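Workshop notebook, 8th November

Backdrop for the table, second day. The black curtain has many creases from the bag and I did not iron it. The clips hold the top edge, but between them the cloth sags. I want to try more clips before I buy a heavier fabric. Semero sells a pack of 12, so one pack is enough.
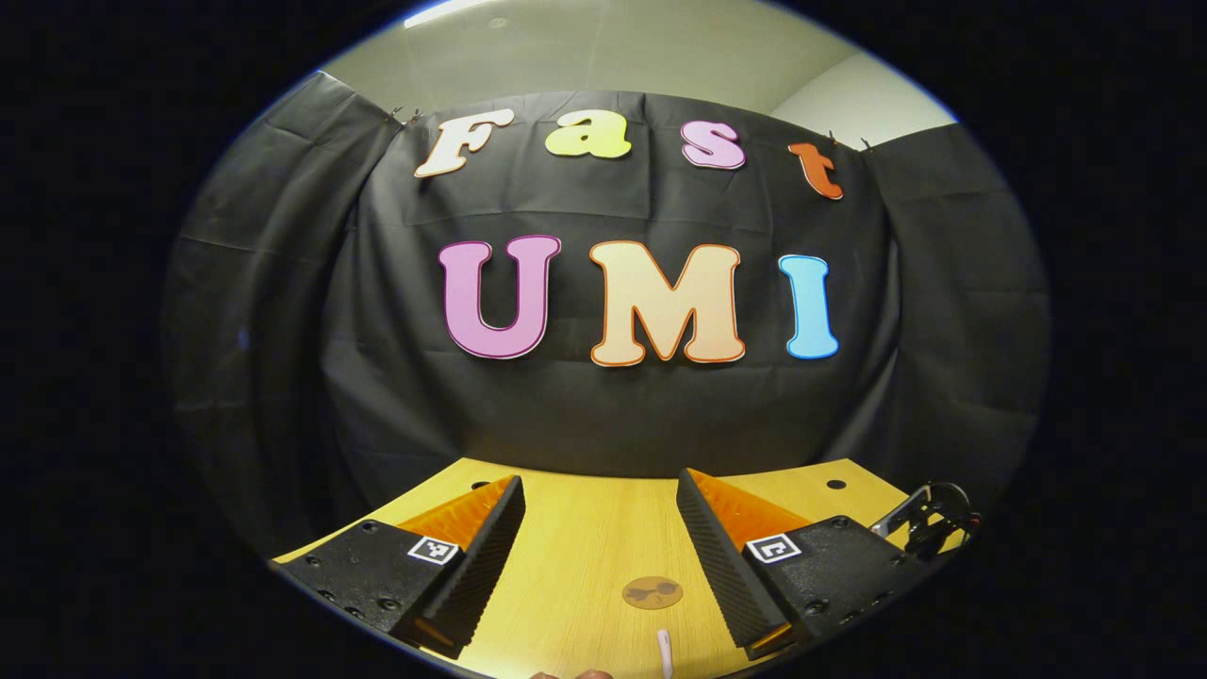
Letters: the "t" hangs lower than the other letters in its row and must be pinned again. The bottom row can stay as it is, only the "I" should move a little to the left — 5 cm maybe. I still have to ask Clemer if they have the same letters in black.

Tedus workshop notes | Contact | Back to top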